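Mellent 609 Benchtop Dust Extractor
Stock no. 1301-609
Sold by Kurine Workshop Supply, Drodetbridge
Page revised February 2018

Availability: in stock, grey only. The blue one has been discontinued and we don't expect it back.

What the maker says

Mellent calls the 609 a "whole-room clean air solution". We've sold extractors long enough to be wary of that sort of talk. It's a box with a fan, a pre-filter and a pleated main filter, and it pulls air through a hose or a flat hood. If you put the hood close to where the dust is made, you'll catch a fair bit of it. Put it across the room and you've bought a noisy box.

The brochure also claims it is "virtually silent". We had one going behind the counter through most of April and had to switch it off to take phone calls. On the low setting you can talk over it. On high you can't, not comfortably.

What you get

Extractor unit with 2 speeds
Flexible hose, 191 cm
Flat hood with clamp
Pre-filter and main filter, both fitted
Mains lead
Printed manual (the drawings are better than the words)

The clamp is the weak part. It holds well on a square bench edge and badly on anything rounded, and the plastic screw won't thank you for leaning on it. Reisinger sells a metal clamp that fits the same hood. It costs more than it should, but we'd still buy it.

Where it suits

Light sanding, small carving jobs, model making, cleaning out dusty appliances, rubbing back filler. Jewellers have bought it for polishing and mostly kept it. It's no good for a table saw or a planer, whatever you may have read elsewhere – the hose is too narrow and chips will block it in minutes. Don't use it for hot sparks, wet slurry or solvent vapour. The filters do nothing for fumes, and the optional carbon insert is, in our opinion, too thin to change that. We don't stock it.

Filters

Mellent says the main filter lasts "up to a year". Up to is doing a lot of work there. If you sand plaster every day you could be changing it far sooner, and if you use the thing once a month it may well outlast the clamp. The pre-filter can be tapped out and vacuumed. The manual says it can also be washed, but ours came out of the sink a slightly different shape and never sealed properly again.

There is a filter warning light. It runs off a timer and has no idea what state the filter is in. Ignore its colour and check the filter yourself.

Unbranded filters are sold online for half the price. We've tried two kinds. One fitted loosely and the other wouldn't let the lid close, so we're in no hurry to try a third.

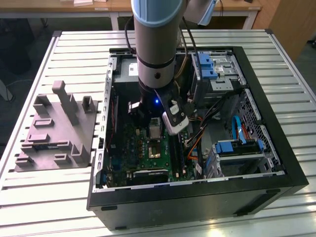

Spare hoses are a better story. Any smooth-bore hose of the right diameter will push on, and a shorter one gives noticeably stronger pull at the hood. Most people never use the full length anyway. Keep it free of kinks and store it hung up, as a hose left coiled under a bench will stay coiled.

Warranty

The maker's warranty covers the motor and switch. It doesn't cover filters, hose, hood or clamp, so it leaves out most of what is likely to break. Keep your receipt. Faulty units come back to us in Drodetbridge and we'll test them before sending anything on.

Customer comment

"Does what I need at the bench. I had hoped it would do for the lathe as well and it doesn't. Wouldn't pay extra for the carbon insert again." – Ambros Haslinger

Before you order

Measure your bench edge for the clamp. If you can, come in and listen to the unit on high. We keep one plugged in near the door, next to the Reisinger clamps.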